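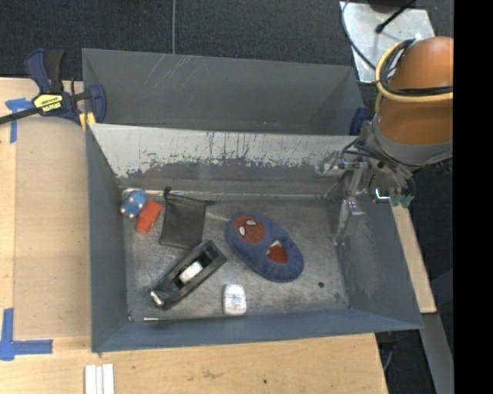 教机器人做一件事,手把手拖着它走,和坐在旁边用遥控器带着它走,哪种更好?

看活儿。路径简单、力气要准的,手拖省事,人能从胳膊上感觉到阻力。东西杂、要反复抓放的,遥控好,因为人的手不会进到工作区里,录下来的画面也干净,以后训练的时候看到的和机器自己干活时看到的是一个样子。两种我们都用,Pundeck 这边遥控占大头。

# Pundeck 箱内抓取 工作照与随手记

先放上来,字以后再改。Eker 工作间,十二月整理的。图少字多,凑合看。

Pundeck 是我们给这套箱内抓取示教起的名字,Irkura 是录制和回放的软件,Rothe 是人手里握着的那个主手。下面提到这三个名字就不再解释了。

**图注:** 前面的灰色金属箱里放着蓝球、红橙色方块、黑色网眼抽绳袋、蓝色毛绒物,还有几样小的。后面那只灰箱看着是空的。橙色机械臂从右上方伸进来,夹爪垂在箱子右端。

箱底全是划痕,前后两箱之间那道斜壁漆掉得厉害。桌面上有蓝胶带。

图注就这些。剩下的是做这件事的笔记,谁新来谁先看。

## 任务怎么说

一句话:把前箱的东西拿到后箱,一次一样。拿完反过来。

听着无聊。做起来不无聊。难的地方都在"拿"这个字里面,放反而好办,松开就行,只要别从太高的地方松。

给操作的人的指令要短。以前写得很长,先拿哪样,从哪边下爪,抬多高,写了一大篇,结果大家做得像念稿子,动作又慢又僵,录出来的轨迹到处是停顿。Mareike Ostermann 看了一遍回放就把那张纸撕了,换成一句:"拿你觉得好拿的。"顺多了。

后来又加了一句:拿不起来就换一样,等会儿再回来拿。别死磕。死磕的那几段全是夹爪在箱底蹭,没法用。

## 手拖示教,什么时候用

新装了夹爪,或者换了箱子的位置,先用手拖走一遍。关掉刚性,胳膊变软,一只手托着手腕,另一只手扶肘。慢慢走。主要是为了心里有数:哪个角落伸得进去,哪个角落会顶到箱沿,线会不会拉紧。

手拖录下来的东西一般不进训练,因为画面里有人的胳膊。只留关节数据,当参考。

注意几点,都是吃过亏的:

- 托手腕的时候别抓线。线是会记仇的,今天没事,过几天接触不良
- 软模式下胳膊会自己往下沉一点,松手之前先扶住
- 到了箱子上方再往下,别斜着进
- 走完先锁上再松手,顺序别反
- 急停放在没托东西的那只手够得着的地方,一个人托不住就叫人

有人喜欢用手拖教"擦"和"推"这类动作,我同意,力的感觉是真的。箱内抓取就算了,人站在箱子旁边弯着腰,托一会儿腰就没了。

## 遥控,怎么坐

椅子高度要调。别嫌烦。Rothe 的主手握着的时候,小臂要放平,肘有地方搁。悬着胳膊录,后半场的轨迹抖得很明显,回放里看得一清二楚。

眼睛看哪里,这个吵过好几轮。

一派说看真箱子,直接,有立体感。一派说只看屏幕,机器以后看到什么你就看什么。现在的规定是看屏幕。理由:人直接看箱子,会用到摄像头看不到的信息,比如袋子绳子压在底下哪里,人一歪头就看见了,机器没有头可歪。录出来的动作有时候像是"未卜先知",学的时候反而学不会,在差不多的画面前面它要猜。

看屏幕开头很别扭,深度判断不准,爪子老是停在东西上面一截,以为到了。练一会儿就好。影子很有用,看爪子和它的影子什么时候碰头。

主手和机械臂的比例默认一比一。小件多的时候有人要调慢,可以,但是同一场里别中途改,改了手感全乱,数据里也会看到一条缝。

离合踩下去的时候主手动机械臂不动,用来重新摆手的姿势。踩之前先停稳。边走边踩,松开那一下会跳。跳得不大,但是箱子是金属的,声音吓人。

## 延迟

Irkura 的日志里每一场都有延迟记录。上个月有一场写着 799 毫秒,最高的一下。操作的人说感觉像在糖浆里搅。查了半天,同一台机器上有人在拷数据。拷完就好了。

从那以后规定:录的时候不拷。谁拷谁请咖啡。

延迟高的时候人会不自觉的变成"走一下,停一下,看一下"。这种走法会被学走。机器学会了以后,延迟没有了它照样走一下停一下。很滑稽,也很费时间,那一批最后整个拿掉重新录的。

所以开录前先空走几下,感觉不跟手就别录,先查。别想着"凑合录完再说"。

## 摆东西

摆东西比录还花时间,真的。

原则是乱,但要乱得讲理。每次都摆得漂漂亮亮、一样隔一样,学出来的只会对付漂漂亮亮的箱子。每次都堆成一堆,又全是失败。我们的办法是倒:拿个盆装着,从箱子上方倒进去,落成什么样就什么样。滚到外面的捡回来再扔一次。

倒完不许用手再理。手痒也不许。这条写在墙上了,还是有人理,尤其是毛绒的东西,总有人忍不住要给它摆正脸。

每录满 100 段,换一批物件。旧的里面留几样,别全换,留下的那几样可以看前后有没有走样。

挑物件的时候想着这几种不同:

- 会滚的和不会滚的
- 软的,捏了会变形的
- 扁的,贴着箱底的
- 亮的,反光厉害的
- 细长的
- 带绳子带网眼的,会勾

别挑贵的。别挑带尖的。别挑会漏的。别拿同事桌上的。

## 各样东西的脾气

写给操作的人看的。不是规矩,是心得,你有更好的办法就用你的。

**球。** 两指从正上方下去,过了球的中线再合。没过中线就合,球会往下挤,然后弹走。靠角的球反而好拿,它没地方跑,就是爪子容易先碰壁。表面有凸点的比光滑的好夹。追球的时候别急,等它停了再下爪,追着跑的那种段子看着很英勇,数据没什么用。

**方块。** 对准平行的两个面。斜着放的先转手腕,转好再下。很多新人是下去了才转,指头在箱底画弧线,听着牙酸。方块挨着别的东西的时候,可以先把其中一根指头插到缝里,轻轻拨开一点再夹。这个拨的动作录进去挺好,别剪。

**网袋。** 烦。平着的时候没有可以夹的厚度。办法一:捏绳结。办法二:两根指头张小一点,按在布上往中间收,收出一道褶,夹褶。办法二学起来更稳,因为绳结的位置每次都不一样,有时候还压在底下。提起来以后等一下再走,绳子会晃,会挂到箱沿上。挂上了别硬拽,放低,往回退一点,再提。

**毛绒。** 好拿,随便拿,从哪里下都能夹住。问题是太好拿了,人人第一个拿它,于是学出来的东西也第一个奔它去,压在它下面的永远没人管。现在要求每场里至少有几段是最后才拿它。还有,毛会沾在指面上,沾多了夹硬东西打滑,隔一会儿擦一次。

**细杆。** 贴着壁的最难。指头要一根在杆和壁之间,常常插不进去。先用指尖从一端拨,让它离开壁,转出一个角度,再夹中间。夹端头会翘,提起来一转就掉。掉了不要紧,接着来,这种掉了再捡的段子要留着。

**小盒子小罐子。** 立着的时候别从顶上压,夹腰。倒着的当成短杆处理。带标签的那种,标签磨花了也没关系,别换新的。

**空心的、带边的。** 可以一根指头进去一根指头在外,夹边。很稳。就是放的时候容易套在指头上下不来,张大一点,晃一下。

## 一段是怎么算的

踩踏板开始,东西落到另一只箱子里,爪子回到箱子上方,踩踏板结束。一段一样东西。

开始的时候爪子在哪里要换着来。以前都从同一个地方出发,学出来的东西一离开那个地方就不认路。现在开录前随便拨一下主手,停在哪里算哪里,只要别在箱子里面。

中间停下来想事情超过一会儿的,整段作废。想事情可以,踩了踏板就别想。要打喷嚏的,先打完。

放的时候:进到后箱里面再松,别在箱沿上面就松。高处松手的声音很大,球还会蹦回来。蹦回来那段有人觉得有意思要留着,我不同意,最后没留。

## 失败的怎么办

三种标签,录完当场按,别攒着:

- 成了
- 掉了但是捡回来了
- 没成

没成的也存。存到另外一个目录里。以前都删,后来想训练一个判断"要不要放弃"的小模型,没有反例,只好让人故意去失败。故意失败录出来很假,谁都看得出来,人在演。所以真的失败很值钱,别删。

"掉了但是捡回来了"最值钱。学的时候它看到的不光是一路顺,还有歪了以后怎么正回来。只学顺的,第一次歪了就傻在那里,爪子空夹着,一本正经的往后箱运空气。运空气这个事我们看了好几个星期,笑也笑不出来。

加了捡回来的段子以后好了很多。还是会运空气,少了。

标签按错了:Irkura 里回到那一段,按住再选一次。改过的会有记号,不丢人。

## 回放

每场录完挑几段回放,让机械臂自己照着走。东西位置变了当然抓不住,回放不是看抓没抓住,是看动作有没有毛病:抖、撞、绕远路、线拉得太紧。

回放的时候站远。和录的时候不一样,录的时候你的手就是刹车,你停它就停。回放的时候它只管走它的。急停拿在手上,不要放桌上。

回放速度先一半,再全速。有人嫌慢直接全速,被骂过,现在软件里改成第一遍默认一半了。

看到撞箱底的,去看原始那段是谁录的,去跟他说一声,别写在公共的表上。都是一个屋里的人。

## 人和人不一样

同样一箱东西,不同的人走法差得很远。有人从上面直上直下,像起重机。有人贴着箱底扫过去,像在捞汤里的饺子。有人每次提起来都要停一下,好像在称重量。

全混在一起学,刚开始乱,爪子会走到一半换主意。数据多了以后好一些。Mareike 的意见是别去统一风格,人多就人多,让模型自己去分。另一位同事的意见相反,最好就两个人录到底。两边各试了一次,结果差别没有吵架的时候说的那么大。现在折中:谁都可以录,但是进组先练够 8 段再开始算数,练习段不存。

左撇子用主手要换边,支架下面有个旋钮,松开转过去。转完重新标零。忘了标零的那次,整个下午的数据都歪着一个角度,好在能算回来。

累了就停。手酸以后合爪的时机会晚半拍,自己感觉不到,回放里看得到。每人一次最多坐一个小时,有人计时,不商量。

## 灯和画面

窗帘拉上。太阳一动,金属箱里的反光就跟着动,上午录的和傍晚录的像两只箱子。后来想想,以后真用的地方也会有太阳,于是又专门开着窗帘录了一批。两种都要,分开存,文件夹名字里写清楚。

摄像头不许碰。碰了就重新标定。说"就碰了一下"的也要重新标定。

镜头脏了先停,擦完拍一张标定板再继续。

画面里有人手的,作废。有人影子的,看情况,影子盖住箱子的作废。

工作区旁边别放杯子。别放手机。手机屏幕亮一下,箱壁上全是光。

## 开录前那一遍

按这个走,几分钟的事:

1. 主手标零,机械臂标零
2. 线捋一遍,手腕转到两头,看会不会扯
3. 两只箱子推一推,晃不晃
4. 指面擦一擦
5. 空走几下,看跟不跟手
6. 硬盘还剩多少
7. 倒东西
8. 人退开,坐好,戴不戴耳机随你,急停旁边不要有别的东西

第六条漏过一次。录到晚上九点多发现后半场一段没存上,软件弹了提示,被别的窗口盖住了。现在满了会叫,叫得很难听,故意的。

## 常被问到的,顺手写几条

主手有没有力反馈?有一点,能感觉到碰没碰到,感觉不到软硬。夹毛绒和夹方块手上是一样的,要看画面里变没变形。想要更细的力感就得换设备,今年不换。

一次示教够不够?不够。单独一段能回放,东西一挪位置就没用了。Pundeck 第一阶段定的是 2000 段,录完再看曲线决定要不要接着录。我个人觉得后半部分应该全部用来录难的,毛绒和方块够多了。

为什么不在仿真里录?也录。刚体还行,网袋和毛绒在仿真里的样子不太对,绳子更不用说。仿真拿来练新人倒是很好,撞了不心疼。

能不能一边跑模型一边让人接管?正在弄。模型自己跑,人握着主手看着,觉得要坏事了踩踏板接过来,改完再还回去。接过来那一下要平,主手的位置和机械臂对不上就会跳,现在是先慢慢对齐再放权,对齐要等,等的时候东西已经掉了。还没想出好办法。有想法的来找我。

接管的段子怎么标?从踩下去开始算人的,前面算机器的。前面那截别删,那是它自己走歪的过程,要对着看。

夹爪的开合是连续的还是只有开和关?连续的都记,学的时候目前只用开和关。网袋那种收褶的动作其实需要中间状态,所以迟早要改成连续的,改的时候以前的数据还能用,都记着呢。

访客能不能试?能。签个字,速度调低,旁边站个人。小朋友上手比大人快,大人老想先看说明。访客录的不进库。

## 杂

箱子的漆掉了不用报修。用着。

胶带翘边了换新的,沿着旧的印子贴,别目测。

Rothe 的踏板线又松了,先用扎带绑着,十二月之内换。

指面的备件在左边第二个抽屉,用完写一笔。没写的自己去订。

Irkura 新版把"丢弃"和"保存"两个按钮换了位置,没通知。已经有人中招。我提了,等他们改回去,或者我们习惯。先小心点,按之前看一眼。

数据目录的命名:项目名、批次、操作人缩写、窗帘开还是关。中间用短横,不要空格,不要中文括号,脚本读不了。上一批有人写了"最终版",后面又来了一个"最终版再改",两个都打不开了才来问我,改名字改了一晚上。

倒东西的盆洗干净了,放回架子底下。下一批物件已经挑好在纸箱里,还没登记,登记完再倒。

错别字看到了跟我说,图注也是。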